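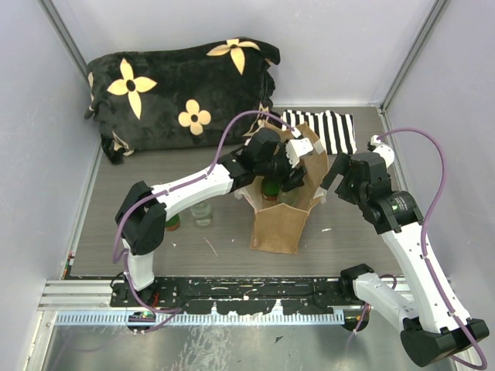 Brown paper bag with the front flap folded down, a green bottle inside. Cushion and striped cloth behind.

Packing bottles in a paper bag

A flat-bottomed paper bag will carry two bottles a short distance if it is opened fully, loaded upright and lifted from underneath. Most failures occur at the bottom seam or at the top edge where a hand has pulled on it. The notes below apply to plain brown bags without handles. Bags with twisted paper handles are covered at the end.

Opening the bag

Put one hand inside and push the bottom flat from within before anything is loaded. A bottom that is only half open sits on its own fold and leans. Run a finger along each of the four lower corners. Check the glued seam in strong light; reject any bag with a lifted flap or a visible gap in the glue line.

Fold the top edge outward on at least one side. A fold of two fingers' width is sufficient. It shortens the wall, stiffens the rim and keeps the mouth open while the other hand holds the bottle. On tall bags all four sides can be folded, but the corners will need a small crease first or they will split.

Stand the bag on a level surface with space on both sides. A table is better than a chair seat or the floor, as the bag can be slid to the edge and taken from below.

Loading order

1. Heaviest bottle first, placed upright against the back wall.
2. Second bottle beside it, with folded cloth or paper between the two if either is glass.
3. Boxes or flat packets along the front wall.
4. Light items on top, below the rim.

Lower each bottle by the neck and release it only when the base has made contact. Dropping it the last inch is enough to start a tear in the bottom fold. Do not lay a bottle on its side across the bag. The weight then rests on two points, and the cap pushes against the wall.

Caps should be tightened before loading. Dish soap and cooking oil bottles with flip-top lids get a strip of tape over the lid. Anything from the refrigerator should be wiped dry and allowed to stand, as paper loses most of its strength when damp. If this is not practical, put the bottle in a thin plastic bag first.

Weight

Weigh a loaded bag once and the limit becomes easy to judge by hand. One of our standard test loads, two filled bottles and a box of dry goods, came to 2340 grams on the kitchen scale. The bags used here take that without trouble over a short carry. An empty bag of the same size that has been stored flat and dry can be reused. After 7 trips we retire it to the recycling, whatever its condition.

Amerley Essien tested the same load in bags of 80 gsm paper and found the side walls acceptable but the bottom fold soft after repeated lifting. A rectangle of cardboard cut to the base dimensions and dropped in before loading corrected the problem.

Tape

White paper tape or masking tape on the rim serves two purposes: it reinforces the edge at the grip point, and it gives a surface for writing. Apply it vertically, half inside and half outside, pressing from the center outward. Plastic packing tape holds better but takes the paper surface with it when removed. Remove all tape before folding the bag for storage.

A tear at the rim should be taped on both faces as soon as it is found. A tear at the bottom is not worth repairing.

Padding with what is at hand

Dish towels and cotton napkins make good separators and have to be moved in any case when packing up a kitchen. Fold the cloth to a rectangle slightly taller than the shoulder of the bottle. Plush cushions are too bulky for the bag itself; in a car they can be wedged along its outside to prevent tipping. Keep long-pile fabric away from exposed tape adhesive.

Bags with handles

Twisted paper handles are glued to a small patch on the inner wall. With glass inside, use the handles to steady the bag only, and keep a hand under the base. If one patch has started to peel, cut both handles off and treat it as a plain bag.

Storage

Flatten along the original creases, bottom folded up, and keep the stack on edge in a dry cabinet away from the sink and stove.

Text: Wellington Barros. Bag tests: Amerley Essien.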